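4.2 Opening the lid and first heating

1. Set the Plondik on a flat counter and pull the cord out to its full length. The box says it fits anywhere. Measure first.

2. Lift the lid by the small tab until it stands nearly upright, then wipe the inner plate with a damp cloth.

3. Close it, plug in and heat empty for up to 90 seconds. Gevel calls this "conditioning" - I have yet to see what it conditions, but the smell does fade.

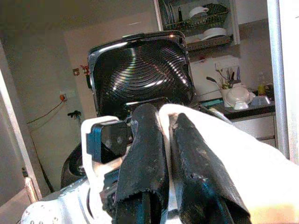 Clearance is where the printed leaflet gets optimistic. It asks for 140 mm behind the hinge and says nothing about what hangs over the counter. With the lid raised, check it against any wall shelf or dish rack nearby, and keep spatulas and ladles in a holder well off to the side.

Caution: The ridged plate stays hot after the light goes out. Ignore the "cool in 300 seconds" claim and wait longer.

Note: Scrubbing pads void the cover on part 229.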